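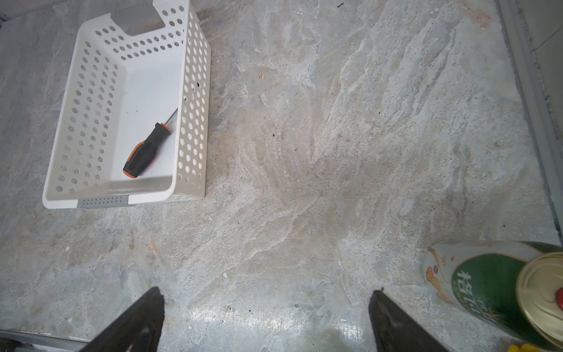
Caltow, 7 Jan 2019

Where do you all keep the odd tools that live in the kitchen?

Posted by Kojo Dogbe

I've got a white plastic basket with the little oval holes all over it, and at the moment it's home to one screwdriver, the black and orange one. It sits on the worktop next to the tins and whatnot, and every time I wipe down I have to shift the lot. The marbled pattern is great at hiding crumbs until the light catches them, so I do wipe down a fair bit!

What I'd like is for the basket to hold the small stuff I reach for all week — screwdriver, tape measure, fuses, picture hooks — without it turning into another junk drawer. The drawer we had before was hopeless. Do I divide it up somehow, or get a proper toolbox and put it under the stairs? Also, do small screws fall through holes like that? I've got 100 of them still in a paper bag.

Irkow_Jan

Keep the basket, I'd say. I've had one much the same for 12 years and it does the job. Put the screws in a jam jar with a lid and stand the jar in the corner, then you needn't worry about the holes. Mine lives on top of the fridge, with the long things lying corner to corner as they won't fit straight. I give it a rinse in the sink now and then and leave it upside down on the rack — dry it properly before any metal goes back in, I've had rust marks on the bottom.

If you want dividers, cut up a cereal box. They go tatty after a while but you just cut up another one.

tisberg lad

toolbox. under the stairs. done

Mrs Radulović

I wouldn't put it all under the stairs, you'll only end up using a butter knife on the screws like my husband does. One screwdriver and the tape measure in the kitchen, everything else in the box. And do get the basket off the worktop, even a hook inside the cupboard door would do if your door's deep enough. Have you measured the shelf above the kettle?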